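18/11/2022, handout 5, Josiane Aubert

## Comparing hand-held grippers

Each group tries the Skamik and the Varer with the same controller settings.

- Close each gripper on the test block 9 times.
- Start at 100 mm opening, then repeat at 110 mm.
- Log slips and missed marker readings separately.
- Leave the camera mount alone between runs. If it moves, recalibrate and start the set over.

Compare finger pads before you compare force. A worn rim changes the result more than the motor does.

Tables go in the Troltero folder.
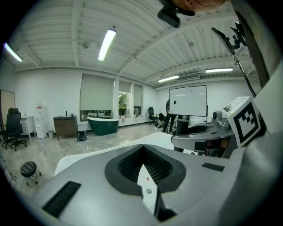 *Fig. 1. Gripper with V-shaped finger pad; square marker on the white cube.*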